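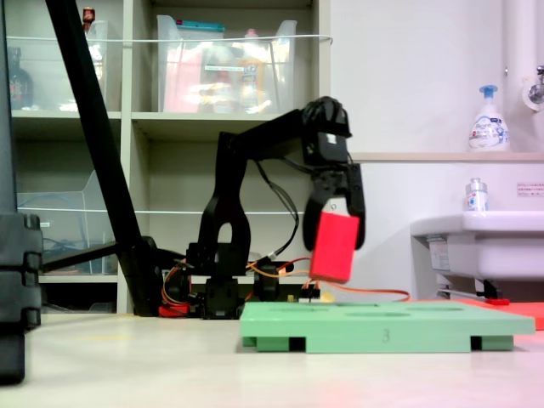 Proyectos en curso › Alimentación › Informes de seguimiento

Tirar – reducción del desperdicio en comedores escolares de Jekero
Informe de avance para Skorbridge
12 de octubre de 2026

Va con algo de retraso, lo sabemos. El arranque de curso se lo come todo y las cocinas no contestan correos hasta que no cuadran los menús. Lo esencial primero, detalle después, y al final lo que necesitamos de vosotros.

Resumen rápido

Tres comedores dentro del proyecto, todos pesando sobras. El resto de residuos bajó un 13 por ciento en el comedor que lleva más tiempo, comparando con sus propios datos de antes del verano. En los otros todavía no hay serie suficiente y preferimos no dar cifra. Compostaje: a medias. Formación de monitores: hecha, aunque hay que repetirla con los turnos nuevos. Gasto: por debajo de lo previsto, casi todo por la partida de transporte, que no se ha tocado.

Pesadas

Seguimos con el método acordado en marzo: cubo aparte para lo que vuelve en el plato, cubo aparte para lo que se queda en la bandeja de servir y no llega a salir. La distinción importa más de lo que pensábamos. Lo del plato depende de si gusta o no gusta, de la prisa, del patio. Lo de la bandeja es previsión: se cocina para los matriculados y no para los que vienen. En el comedor grande la bandeja pesaba más que el plato, semana tras semana, y eso se arregla con una llamada a secretaría a primera hora. Ya se hace. Por ahí viene casi toda la bajada.

La semana peor, unos 80 kilos entre plato y bandeja, coincidió con excursión de los mayores. Cocina no lo sabía. Queda apuntado en el protocolo: calendario de salidas pegado en la puerta de la cámara y copia al proveedor.

Problemas con las hojas de registro. Hay días en blanco, sobre todo al final de la semana, y días con el peso del cubo sin descontar. Los hemos corregido donde se podía (el cubo pesa siempre lo mismo) y descartado donde no. Pendiente pasar a una hoja más simple, con menos casillas. La actual la diseñamos nosotros y se nota, pide cosas que luego no usamos.

Las básculas de Fang funcionan bien. Una se descalibra si la mueven de sitio, y la mueven. Se ha marcado el lugar en el suelo con cinta.

Menús

Aquí hay menos avance del que querríamos. La verdura como primer plato sigue volviendo casi entera en los pequeños. Probado: ración más pequeña con derecho a repetir. Resultado bueno en el plato, regular en la cocina, porque repetir implica que alguien vuelva a pasar con la cazuela y a esa hora falta gente. Probado también: servir la ensalada en el centro de la mesa, que cada cual coja. Funciona con los mayores. Con los pequeños acaba en el mantel.

Legumbres – mejor de lo esperado. La lenteja no tiene problema ninguno. El garbanzo depende de la textura, si está duro vuelve. Con el pescado no hemos entrado todavía, es tema delicado con las familias y queremos hablar antes con la nutricionista del contrato. El pan merece párrafo propio en el siguiente informe: se reparte entero, se muerde una punta y a la basura. Cortarlo en mitades no cuesta nada y aún no se hace en todas partes.

Fruta: se tira por entera, sin empezar. Propuesta de las monitoras, bastante sensata, que la fruta que no se toque vaya a una cesta para la merienda de los que se quedan por la tarde. Consultado con inspección sanitaria, a la espera de respuesta por escrito. De palabra nos dicen que si tiene piel y está intacta no ven inconveniente. 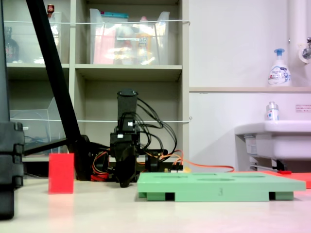

Brazo y cableado sobre la mesa clara, con estanterías al fondo.

Compostaje

Retraso claro. Las composteras llegaron, están montadas en dos patios... corrijo, en uno, en el otro están las piezas pero falta nivelar el terreno. El ayuntamiento tenía que mandar a la brigada antes del comienzo de curso y no ha venido. Hemos vuelto a pedirlo. Si no viene este mes lo hacemos con la empresa de jardinería que ya trabaja para el centro, hay margen en la partida.

En el patio que sí funciona, demasiada humedad al principio y olor. Quejas de un aula que da a ese lado, con razón. Se añadió seco (hoja y poda triturada) y mejoró. El aporte de material seco hay que asegurarlo en invierno y ahora mismo no lo está. Solo entra crudo: pieles, restos de preparación. Nada cocinado, por los roedores. Eso limita lo que se puede desviar y conviene decirlo claro, en la memoria inicial lo pintamos mas optimista de lo que era.

Formación

Sesión con cocina y sesión con monitores, por separado, como pedíais. La de cocina fue la buena. Salieron cosas que no estaban en ningún documento: que el pedido se cierra con demasiada antelación, que las recetas del contrato vienen en gramos crudos y nadie ha revisado el rendimiento en años, que el carro de servir no mantiene la temperatura y al segundo turno la comida llega tibia. Lo del carro está fuera del proyecto pero afecta al desperdicio directamente. Lo hemos trasladado a la empresa por escrito.

La de monitores, más floja. Era a la salida, gente cansada. Para la próxima, dentro del horario o pagada aparte. Pedimos que se admita como gasto.

Familias

Una circular y una charla con poca asistencia. La circular tuvo más respuesta de la que pensábamos, casi toda sobre alergias y no sobre desperdicio, se ha derivado. Hay interés en recibir los menús con las recetas para repetirlas en casa. Fácil de hacer y barato, lo incluimos en el siguiente periodo.

Presupuesto

Material y básculas, gastado según previsto. Personal, según previsto. Transporte, sin ejecutar: estaba pensado para llevar excedente a la entidad de reparto y la cantidad que sobra en condiciones de entregarse es tan pequeña e irregular que la furgoneta no se justifica. Proponemos mover esa partida a formación y a la nivelación del patio. Imprenta, una desviación pequeña al alza por reimprimir carteles con el horario cambiado. Error nuestro. Justificantes en la carpeta compartida, falta una factura de ferretería que estamos reclamando.

Próximos tres meses

Hoja de registro nueva, antes de nada.
Pan cortado en todos los comedores.
Segunda compostera en marcha, con brigada o sin ella.
Respuesta de inspección sobre la fruta.
Repetir formación con los turnos nuevos.
Revisión de rendimientos de las recetas con cocina, empezando por arroz y pasta que es donde más se pasa la mano.
Primera comparación entre centros, si los datos dan. Si no dan, se dice.

Lo que necesitamos de Skorbridge

Visto bueno al cambio de partida, por correo nos vale. Confirmación de si el informe final tiene que ir con vuestro modelo nuevo o con el antiguo, hemos recibdo los dos. Y una carta breve de apoyo para el ayuntamiento, que con membrete vuestro se mueven antes.

Los datos en bruto se envían aparte cuando terminemos de limpiar las hojas de septiembre.

Equipo del proyecto Tirar, Jekero

Contacto | Aviso legal | © Proyecto Tirar | Volver arriba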